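Last updated: October 17, 2024
Reading time: 2 min

Quick one, bus in ten minutes. Club ran late again. Still on the fabric task – pick up the cloth, fold it, put it down flat, go again. Catríona Carroll has us on a target of 600 good runs before the February meet and we are nowhere near. Log said 817 when I opened it and I got all excited, then she pointed out that's every attempt, including the ones from the first week with the wrong settings. Gutted. She's being strict about what counts as good. Fair enough I suppose but my wrists hurt.

My go was the bed one. Cloth starts in a heap, you come in from the foot end, pinch a corner, lift, lay it out. Sounds like nothing. Pinched the sheet as well on run 4 and dragged the lot sideways. Did it agian on the next one. Found that if I come in lower and slower I mostly get just the top layer.

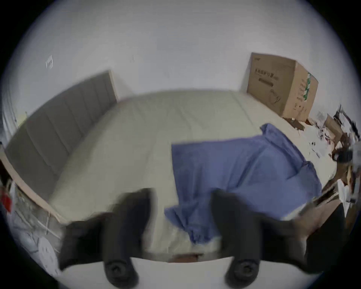 Why use a crumpled cloth and not a neatly folded one? A crumpled one lands differently every time, so the model gets lots of starting shapes to learn from and can't just memorise one.

Blue on a pale sheet is good anyway, easy to tell one from the other. Want to try pale on pale next but Catríona says walk first. Wrote her list on my hand and half of it's gone. Keep both fingers in view at the start. Don't rush the lift. Something about pausing at the end?? Ask.

Team name row still going. Jodell was winning, then someone put up Brisora and now it's a tie. I voted Jodell. Don't care much, just want it settled before the entry form goes in.

Training script fell over at step 13, twice. Think it's the file names, mine have spaces in them. Will rename tonight if I can stay awake. Also need to give back the charger, and email about the room for half term, and eat somthing that isn't crisps.

Bus. More tommorow.

Recent entries
Spaces in file names, a confession
The Hajdu hinge is too stiff
First go with the gripper – dropped it
Stellero write-up, half finished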